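Right, a thread about masking tape. I know. Mute me for 20 minutes if you need to.

I've been painting the skirting in the back bedroom at Cullmont since June and at no point in that time have I been able to put my hand on a roll of tape when I wanted one. I own LOADS of tape. It was in the airing cupboard, in a coat pocket, under the dust sheets, and one was on the door handle like a bracelet.

So every time I went to Rinima for filler I bought another roll "just in case" and now we are basically a tape shop.

Anyway, the new rule is that it all lives in one see-through plastic tray. I've tried lidded boxes and I never open them. If I can't see the tape through the side I will go and buy more tape, I know what I'm like.

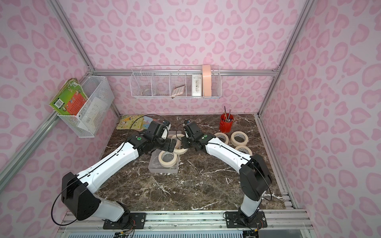 Masking tape on the marble, and one roll in the tray.

It's all the same beige stuff by the way. I went through a phase of the fancy kind for sharp edges and it is lovely, but for skirting I want something I can rip off in long strips without wincing at the price.

Someone asked last time if cheap tape bleeds. Mine did until Ming-te Lau told me to run a damp-ish fingertip — no, sorry, DRY fingertip, please don't wet it — hard along the edge before any paint goes near it. Back of a spoon works too. And pull it off while the paint's a bit tacky, back on itself, slowly. I left one wall overnight and took half the gloss with it. Four evenings of work, that wall.

Also fold the end over!! A little tab, every time you put the roll down. I've spent more of my life picking at the end of a roll with a thumbnail than I have painting.

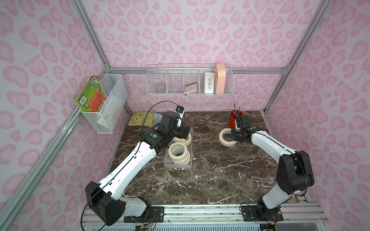 Flat or on edge was the next big argument in our house. I was firmly on edge, like records, so you can grab one from anywhere in the row, but they roll about the second you take one out and the whole lot slumps. Flat wins. They sit in stacks, a tall one of three at the front and a pair at the back of the tray, and you just take the top one. There's a stray lying on the marble as well and I'm sure there always will be.

Brushes have gone in a pen holder, the thin ones anyway, handles up. It's a see-through reddish orange one, so same principle, and I can't pretend I don't like the colour. The big wall brushes are too heavy for it and would have it over, so those hang on two hooks by the back door.

Old rolls, since I'll get asked: if it tears into slivers as you pull, it's had it for painting. I keep those for labelling jam and freezer tubs.

Next job is the picture rail and then the landing, which has more corners than any landing needs. If you've got a trick for taping round a spindle please tell me, I've got eleven of the things and I'm dreading every one.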